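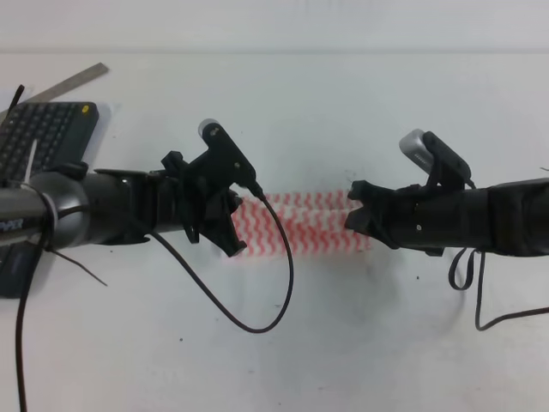
millrace_k
Posted 1/9/26
The lower floor of the Vergara granary is getting wet again. Timber frame on a rubble plinth, river side, lime mortar throughout except for a band of cement repointing on the north wall. The owner has two proposals: lift the frame onto new piers, or leave it where it is and fit removable barriers at the doors. I lean toward lifting. Before either one, the sill beam needs a proper record, including every fixing and service run. The conduit there is tied up about as well as the left arm in the photo, one thin white cable tie and a dark cable hanging straight down from it, and any lift will tear it off unless it is mapped first. Has anyone costed a lift on a listed frame?

Stoluris
We priced one in July for a smaller barn. Jacking was the cheap part. Temporary bracing and the new plinth took 80 percent of the quote. What condition are the scarf joints in?

dirkitz_lime
Disagree with lifting. Once you separate the frame from its plinth you lose the evidence of how it was built. Barriers are reversible. Cut out the cement band, repoint in lime, and let the wall dry between floods.

millrace_k
Two scarfs on the river side, both soft on the lower face. Barriers do nothing for water coming up through the floor.

dirkitz_lime
Then you have a drainage problem. Look at the ditch before you look at jacks. Is the culvert under the yard clear?

Prornell
Both of you are skipping consent. Our conservation officer refused a lift outright - the objection was to the change in setting, nothing structural. Ask for a pre-application meeting and bring the joint survey.

millrace_k
Culvert has not been inspected. Will get a camera down it and post the joint drawings when I have them.

Stoluris
Include moisture readings at the post feet if you can.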